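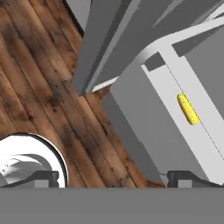

Bellis, May

I went to the Prulell open day for the free coffee and came home with a page of kitchen notes, so here they are before I lose the envelope I wrote them on. It was a Tuesday morning, and they had a practice kitchen running on a big screen, all computer-made, with a gripper, a plank floor and one ear of corn on a long white board. I have never looked so hard at corn in my life!

Beca Trevor was running the demo, and she let us pester her with questions for about 40 minutes. Most of mine were about my own kitchen, I'm afraid, but she was very good about it.

Open your hand before you get there. The gripper had its two fingers spread wide while it was still well away from the corn. I do the opposite (I go in with a half-closed fist and knock the thing off the counter). I've been trying it with eggs and wet jars this week and I'm already less of a menace.

Lay long things along the board. The corn was lined up with the board, and I had always put mine across, where the ends hang over and the cob rolls. Lengthwise you get room at both ends. If it still wants to roll, fold a damp dish towel and tuck it against the side.

Park the bowl first. I asked Beca what she'd change in most people's kitchens and she said they pick the food up and then look for somewhere to put it. Guilty! Now the bowl goes out before I open the fridge, on the left for me, and I can shuck and drop without walking silk all over the floor.

Speaking of silk: a dry vegetable brush, short strokes, top to bottom. That one came from Dwynwen Wogan, who was standing behind me in line, and it beats picking at it with your fingernails.

Old plank floors. Ours is reddish and full of knots, and crumbs pack into the seams like you wouldn't believe. Run the vacuum with the boards, then go over the seams with an old toothbrush. Go easy on the water.

They're doing another open day in the fall and I've put my name down for 2 seats. Bring a pen, the ones on the table were all dried up.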